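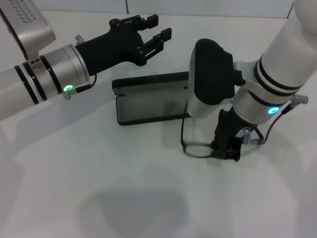

关于我们

九月 | 撰文：Clurnent 软件组

打印本页 | 用电子邮件发送

Clurnent 是一家做机械臂软件的小公司，办公室和实验间都在 Mullencombe。我们写控制器，写感知，写运动规划，也写一大堆把这几样东西拴在一起的工具。机械臂本体、夹爪和相机都是买来的，我们自己不造硬件，偶尔拧拧螺丝、打印个垫片，手艺相当一般。

如果你是从招聘启事或者某个代码仓库点进来的，欢迎！这一页比较长，因为每次有人问“你们到底做什么”，我们都忍不住多说几句，最后干脆全写在这里了。

我们在做什么

说得窄一点，我们关心的是双臂在桌面上处理日用小物件时，软件该怎么写。眼镜、眼镜盒、钥匙、笔、药盒、充电线，这类东西每个人每天都在摸，闭着眼睛也能收好。换成机械臂，麻烦就一样一样冒出来了：镜腿很细，镜片是透明的，盒子有盖，盖子有弹力，两条手臂还得在一块不大的地方互相让路。

我们特别喜欢这类任务（有的同事喜欢到吃饭时还在拿筷子比划抓取角度）。它们看起来很小，可是感知、规划、控制里随便哪一层偷了懒，马上就会露馅。镜框的位姿估偏一点，夹爪就夹到铰链外面去了；轨迹多绕一段，手肘就挡住了头部相机；力控调得太硬，镜腿先弯给你看。在大箱子搬运里可以糊弄过去的误差，在这里一点都藏不住，对写软件的人来说真是再好不过的老师。

我们的客户和合作方大多是做辅助生活设备的团队，还有几家高校实验室。他们通常已经有了手臂，缺的是一套能稳定跑起来、出了问题查得清楚的软件。我们交付的就是这个，附带源代码、测试和一份我们自己也会去翻的文档。

两套主要的软件

Wumow 是我们的运动规划与控制栈，也是公司里年纪最大的代码。最早它只是一个给单臂用的轨迹平滑库，后来加了双臂避碰，再后来把阻抗控制也并了进来，名字就一直沿用到今天。底层控制循环跑在 1,000 赫兹，上层规划器给它送的是带时间参数的路径段，两边通过一块共享内存说话。这个接口改过很多回，现在的版本朴素得有点无聊，我们对此非常满意。

双臂避碰是 Wumow 里最花心思的部分。很多系统把两条手臂当成一个自由度很高的大机器人来规划，理论上干净，算起来却慢，而且一条手臂稍微改一点目标，另一条的整段轨迹也要跟着重来。我们的做法是让两条手臂各自规划，再由一个协调器在时间轴上错开它们，谁先过、谁等一下，都在这里决定。只有当错开时间也解决不了的时候，才回到联合规划。桌面任务里大部分动作都用不着走到那一步，规划因此快得多，出来的动作看着也自然，有点像两个熟练的人在一张案板上配合。

协调器里有一个我们很得意的小设计，叫“让肘”。每条轨迹除了末端位姿，还带着一份手肘可以活动的余量。另一条手臂靠近时，手肘先让开，末端不动，夹着的东西也就跟着不动。这个功能写了很久，中间推倒重来过，第一次在真机上跑顺的那个晚上，实验间里的人全都叫出声来了。

Song 是感知这一边。它把头部视角和腕部视角合在一起，给出物体位姿、可抓取的区域，还有一份“我有多大把握”的估计。最后这一项我们看得最重。一个位姿估计器总会出错，要紧的是它在出错的时候知不知道自己没底。Song 给出的每个结果都带着置信范围，Wumow 拿到以后据此决定接近速度：把握大就走得利落，把握小就放慢，或者先把手腕挪一挪，换个角度再看一眼。

从头部看和从腕部看，得到的是两种完全不同的信息。头部视角看得全，盒子开没开、两只夹爪离得多远，一眼就清楚，缺点是手臂一伸过来就把要紧的地方挡住了。腕部视角贴得近，能看清铰链和镜腿，可是手腕一转，画面里可能一件有用的东西都没有，只剩墙面和板缝。Song 花了很多力气学会跟这种“空画面”相处。

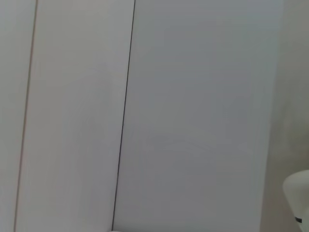
腕部视角：浅灰色的板面，一道深色接缝斜着贯穿上下，右下角露出一块白色的圆形部件。

早先的版本碰上这种画面会硬找。一大片均匀的灰面加一条又直又黑的线，对一个急着交差的检测器来说诱惑很大，它会很认真地告诉你那是一条镜腿，连朝向都给你算好。我们第一次在回放里看到的时候笑了半天，笑完就把整类画面收进了回归测试。现在的 Song 会先问另一个问题：按手臂当前的姿态，这台相机本来应该看到什么？运动学算出来视线朝着工作区以外，那么画面里再像镜腿的直线，也只能拿到很低的先验。

这个检查的计算量很小，写出来不过几十行代码，却让误检少了一大截。它也改变了我们写感知代码的习惯。图像从来都是跟着手臂的状态一起进来的，关节角、速度、夹爪开合，全都是线索，没有理由让检测器蒙着眼睛只看像素。

时间对齐

再说一个听起来枯燥、我们却津津乐道的题目：时间戳。

手臂状态来得密，图像来得疏，各有各的延迟，有的设备时钟还会慢慢漂。手腕转得快的时候，图像和关节角只要错开一点点，投影出来的物体就飘到别处去了。我们给自己定的线是 4 毫秒，图像时刻和与之配对的关节状态之间，差值超过这个数，这一帧就不参与位姿更新，只进日志。

为了守住这条线，我们写了一套同步服务。它持续估计每台设备的时钟偏移，把曝光中点当作图像的时刻来用（早期我们用的是数据到达主机的时刻，走了不少弯路），然后在关节轨迹上插值。服务本身没什么花哨的地方，难的是各种边角情况：相机掉线又连上，主机负载突然升高，曝光时间自动变长。每一种我们都有对应的测试，每一种测试背后都有一个被它折腾过的下午。

运动模糊也归在这里处理。手腕甩得快，画面一定会糊，糊了的画面并不等于没用。
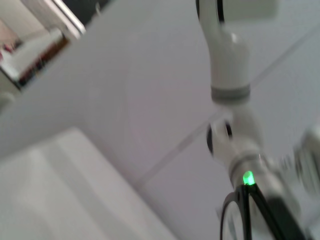 Song 会从关节速度推算出画面各处大致的模糊方向和长度，再跟图像里实际的边缘作比较。两者对得上，说明同步是好的，这一帧虽然不适合精细定位，拿来粗略判断朝向还是够用。对不上，多半是时间戳出了毛病，同步服务会收到一条提醒。换句话说，模糊成了我们检查时钟的一把尺子，这个主意是在白板前面聊出来的，到现在我们讲起来还是很兴奋。

指示灯也有类似的用处。小而亮的光点在画面里很容易提取，拖尾的形状又很好量。我们做过一个小实验，让手臂按已知速度摆动，用光点拖尾的长度反推曝光时间，再跟相机自己报告的数值对照。结果够整齐，我们就把它做成了工具箱里的一条命令，装新设备的时候跑一遍，心里会踏实很多。

工具，工具，工具

来面试的朋友常常想聊模型和算法，我们也爱聊，不过我们一定会把话题拐到工具上去。公司里写得最多的代码其实是工具。

回放器是大家每天都开着的窗口。任何一次运行，所有相机的图像、两条手臂的状态、规划器的每一个候选、感知给出的置信范围，都能在同一条时间轴上拖着看。看到不对劲的地方，点一下就能把前后几秒切出来，存成一个可以离线复现的小片段。复现的时候跑的是跟真机上相同的代码，只把设备驱动换成了读文件。我们花了很大力气保证这一点，任何需要“如果在仿真里就走另一条分支”的改动，评审时都会被追问到底。

片段库目前有 3,000 段。每一段都有一句人写的话，说明当时为什么要把它留下来，例如“右爪夹住镜框时盒盖挡住视线”“左爪张开等待，协调器多等了一拍”。我们试过用程序自动生成这些说明，最后还是改回手写。手写的句子里有当时的困惑，几个月以后再翻出来，最有用的常常就是那点困惑。

每次合并代码之前，有 51 项回归测试要过，其中一部分跑片段，一部分跑仿真，还有一部分要在真机上跑。真机测试排在夜里，早上到公司第一件事就是看结果。红了也没关系，红了大家就围过来一起看回放，这往往是一天里最热闹的时候。

还有一个小工具叫“为什么停”。手臂停下来的理由可以有很多种：力超限、规划失败、置信不足、心跳超时、有人按了按钮。以前查这个要翻好几份日志，现在敲一条命令，它会按时间倒着把因果链列出来，用人话写，一行一个原因。合作方的工程师对它的评价比对我们任何一个算法都高，我们一开始有点不服气，后来也就高兴地接受了。

关于安全

我们写的软件要在人旁边跑，这件事影响了几乎所有设计。Wumow 的限速和限力放在最底层，上面的任何模块都绕不过去，包括我们自己赶时间时写的脚本。新的规划策略先在片段上跑，再在仿真里跑，然后在真机上以降低的速度跑，一级一级往上走。感知说“我不确定”的时候，系统的默认动作是慢下来，慢下来还不够就停在原地，保持夹持力不变，等人来看。

我们也会把失败写进交付文档。每个版本都附一份已知问题清单，写清楚哪些物体、哪些光照、哪些摆放方式容易出错。合作方第一次收到时常常有点吃惊，用久了就会主动往里面补。现在清单里有好几条最有价值的内容，都是他们写回来的。

我们怎么一起工作

团队不大，控制、感知、规划和工具几个方向的人坐在同一间屋子里，实验间就在隔壁，门基本上不关。写感知的人要会启动手臂，写控制的人要会标数据。这样安排效率未必最高，但是大家说起同一个问题时，脑子里想的是同一件东西。

每个新同事入职后的第一个任务都一样：从片段库里挑一段失败的记录，把原因找出来，讲给大家听。不要求修好，讲清楚就行。有人挑了很简单的，结果挖出来一个藏了很久的坐标系错误；也有人挑了特别难的，讲到一半发现自己前面理解错了，当场推翻重讲，大家照样听得津津有味。

代码评审我们看得很细，语气尽量客气。变量名带上单位，坐标变换写清楚从哪里到哪里，这两条没有商量余地，其他都可以讨论。角度用弧度，长度用米，界面上想显示成度和毫米是界面自己的事。

每隔一阵子，我们会空出一个下午，谁都可以拿手臂做点跟项目没有关系的东西。“让肘”就是从这样的下午里长出来的。也有很多东西没有长成，比如让两只夹爪互相传一根皮筋，试到最后皮筋飞到柜子后面去了，到现在还没捡回来。

开放的部分

同步服务、时间戳检查工具和回放器的文件格式都是公开的，可以自由使用和修改。Wumow 的协调器也在整理，接口文档快写完了，示例程序还差一些。我们希望拿到代码的人不用给我们写邮件就能跑起来，当然，写邮件来我们也很欢迎，尤其是带着可复现片段的那种，简直像收到礼物一样。

Song 的模型权重目前只提供给合作方，主要原因是训练数据里有一部分来自他们的实验室，授权还在一家一家地谈。不依赖这些数据的那个小模型会先放出来，精度差一点，但跑得快，教学和入门都够用。

接下来想做的事

透明物体还是难。镜片的边缘在白色桌面上几乎看不出来，目前我们主要靠镜框来推镜片的位置，碰上无框眼镜就很吃力。我们正在试着让手腕在接近途中多走一小段弧线，从视角变化里把镜片找出来，初步的效果很让人期待，离写进正式版本还有一段路。

另一个方向是软的东西：眼镜布、布袋、耳机线。规划器现在把物体都当成刚体，布一拎起来就完全变了样子。这部分我们还在读论文、吵架、画白板的阶段，很开心。

还有换手。一只夹爪拿着，另一只来接，中间有一瞬间两边都夹着，两套控制器必须商量好谁使劲、谁顺从。Wumow 已经能做基本的换手，我们想让它在置信不高的时候也能从容一点，先轻轻碰一下，感觉到了再合拢。

来看看我们

我们在 Mullencombe 的实验间欢迎来访，学生、同行、单纯好奇的邻居都可以。请提前写信说一声，我们好把手臂的时间排开。来的时候如果带着不再用的旧眼镜，请一定拿给我们看看，款式越怪越好，镜腿弯过的也要。

想加入我们的话，信里不必附很长的简历。写一段你追过的、最难缠的一个错误，当时怎么想的，绕了哪些路，最后停在哪里，我们会认真读完，也会认真回信。

打印本页 | 用电子邮件发送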